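Visit report: Brevivik Blood Center open day
December 9, 2025

Brevivik opens its processing floor to outside groups twice a year, in June and again before the holidays. Our transfusion support group had places on the morning tour. The tour was led by Nazareno Valentini, who runs component production, and it had five stops: donor floor, receiving, component lab, testing, and distribution. Notes follow in that order.

Donor floor

Whole blood and apheresis donors share a waiting area but are called to separate rooms. The apheresis room was in use, so we looked in through the door and kept moving. A platelet appointment is booked for two hours, including the health history and the rest period. Valentini said the time in the chair depends mostly on the donor's platelet count and on how well the return line runs. Donors get a warm blanket and are told to report tingling around the mouth, a common reaction to the citrate that keeps the blood from clotting in the machine. Staff slow the return rate first and offer calcium tablets next.

The health history is now done on a tablet before the donor sees a staff member. The hemoglobin check is still a finger stick. Deferrals for low hemoglobin are the most common reason a donor is sent home here, and each of those donors leaves with a sheet on iron. We asked for a copy for our own mailing and were told the Udden office handles print requests.

Receiving

Units from the mobile drives come in through the rear dock. Each box is opened, the temperature indicator is read, and every bag is scanned against the drive record before anything else happens. A mismatch stops the whole box. Plasma that will be frozen under the fastest category has to be in the freezer within eight hours of collection, and that limit sets the driver schedule. Drives at the far end of the Hidlow route have a mid-shift pickup for this reason. Units that miss the limit can still be used under a different plasma label.

Component lab

This was the longest stop. Bags are balanced in pairs and loaded into floor-standing centrifuges with swing-out buckets. After the spin they go by hand to the presses, where plasma is pushed off the top and the red cells stay behind. A sensor on the press closes the clamp when it detects red cells in the line. The techs watch the line anyway. Red cells then get additive solution and drain through a filter that removes most of the white cells.

I asked about filter failures. Slow filtration is usually a small clot, less often a cold-reacting antibody or a donor with sickle trait. The unit is pulled, and if the same donor's next unit also fails, the medical director writes to the donor. That was new to me and is worth adding to our trait fact sheet, which currently says nothing on the subject.

Platelets sit on flatbed agitators in an incubator held at room temperature. The standard shelf life is five days, and testing uses up part of it. Valentini was plain about what this means in practice: a holiday weekend with empty chairs shows up at the hospitals within the week. For patients on our list who get regular platelet support, the weeks after a long weekend are when postponed appointments are most likely — our own call log shows the same pattern.

Testing

Sample tubes travel separately from the bags and go to the lab on the upper floor. We could see the analyzers through glass only. Typing, antibody screening, and infectious disease markers are run on each donation. Nothing is labeled for release until the results have crossed into the inventory system electronically; there is no manual override at the bench. Extended red cell typing is done on selected repeat donors. Members with sickle cell disease or thalassemia asked most of the questions at this stop, chiefly on how antigen-matched units are found. The search starts with local stock, then frozen units, then other centers. Hospital notice of a planned transfusion helps more than anything else, and the group should keep telling members to ask their clinic when the order goes in.

Distribution

Orders come in by screen and by phone. Routine boxes leave on a fixed run to Sutherland and the smaller hospitals; urgent ones go by courier. Red cells travel on wet ice, platelets with no ice at all. The packing bench has separate colors of box for each, and a packed box has a fixed time before it must be unpacked at the other end. 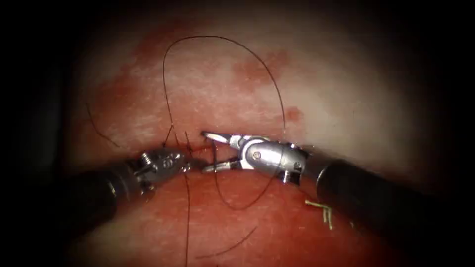
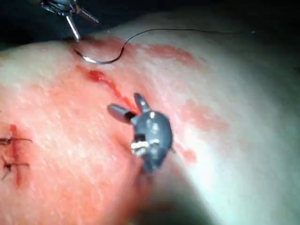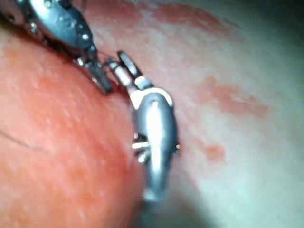
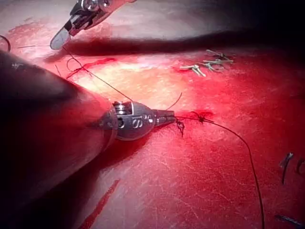
Points to follow up

The print request for the iron sheet goes to Udden. The fact sheet needs a line on sickle trait and filtration, to be checked by the medical director before we post it. Valentini offered to answer written questions from members who could not attend; send them through the group's office, in one batch, without names or medical record details.

Access: the donor floor and the packing area are step-free. The component lab has a raised sill at the gowning door, and the viewing corridor upstairs is narrow for a power chair. Closed-toe shoes are required past receiving. Parking is free on the dock side, and the bus from Hidlow stops at the front entrance. Places for the June tour are booked through the center's front desk.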